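Does Camouflage Hide Creases? Textiles Project Report
Deisy Quispe, with Orlando Usuga (supervised by Shanthi Sikder)

Our project started with an argument over a pile of washing. Orlando reckoned you could crumple anything with a busy print and it would still look fine, and I said no way, a crease is a crease! So we decided to fold, scrunch and smooth a set of garments and get people to score how creased each one looked, from nought (flat as paper) up to 3 (slept in it).

Everything got scored twice, first bunched up and then laid out. I thought the camouflage would win the bunched round easily. It didn't, because big folds make their own shadows and those go straight across the blotches.
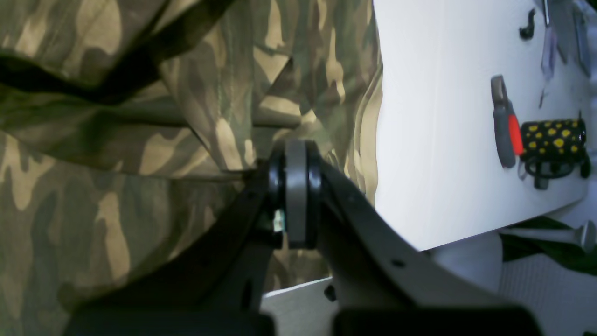
Camouflage cloth bunched up, with dark bands in the folds.

Even with all that olive, brown and tan going on, the deep creases were the first thing people noticed. Percy Puma, who was one of our scorers, gave it a 3 before I'd finished reading him the instructions (we did make him do it again properly). Plain navy got almost the same marks, which annoyed Orlando a lot.

The laid-out round was much more his sort of thing. We used a white tabletop so the outline would be clear, and spread each piece with the sleeves wherever they landed. Small wrinkles in the camouflage were really hard to pick out, and two scorers mixed up the seam with a fold.

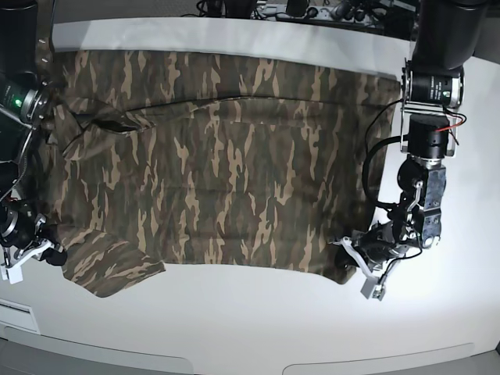 Spread on the white table. The faint line near the top is the seam.

We collected 96 scores altogether, and the laid-out camouflage came out lowest of all the patterned pieces. I'd have liked more plain fabrics to set against it, but we ran out of April and had to get on with writing up.

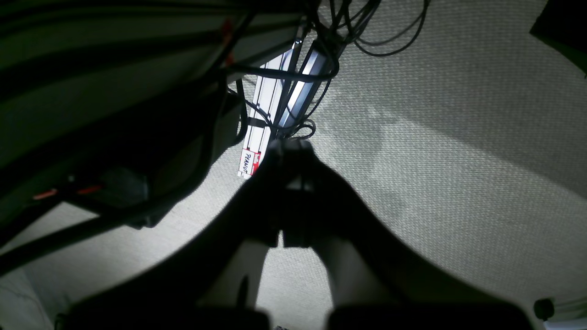 Lighting is the bit I'd change if we did this again. We never measured it, and I think it pushed some of our scores up or down, especially for the bunched pieces. You can see how uneven it gets just from the grey carpet, bright in the middle and properly shadowy towards the lower left. A crease on the bright side and the same crease on the dull side wouldn't look alike at all. Shanthi suggested turning each garment round and scoring it again, so that's first on our list for next term, along with some stripes and a tartan if Orlando's gran will lend us one.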